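Vemosier Robotics Club — picking project gallery

Quick page for anyone who missed the open evening. Bin picking this year — the club's been at it since April. More pics when we get round to sorting them. Updated September 20, 2023.

Blue bins, steel rails, white rollers.

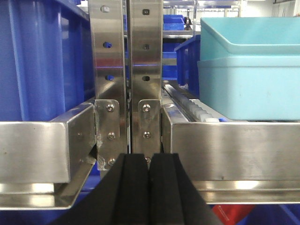
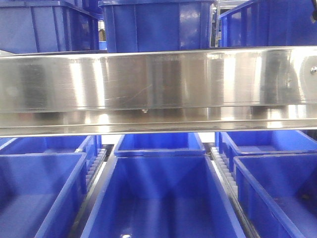 Words and pictures: Platton

Task is simple to say. Robot goes to the rack, finds the right bin, takes one part, brings it back. 300 points for a clean run, 200 if you need a restart. Our best so far is 566 over 2 runs, which we're pretty pleased with tbh.

First picture is the gripper close up to the uprights, right by where the rails meet. Tight in there. Finum team want slimmer fingers, Maillard team say leave them alone and fix the approach path instead. Still arguing.

Second one is bins on both levels with the steel bar across the middle. Shiny steel is a pain for the vision code — reflections everywhere, and blue ones at that. Matt tape is next on the list to try. Anyone with a spare roll pls bring it.

Also need: hex keys back in the drawer, someone to finish the score sheet, and a volunter for the parts list. New members welcome, no coding needed to start, just ask at the desk.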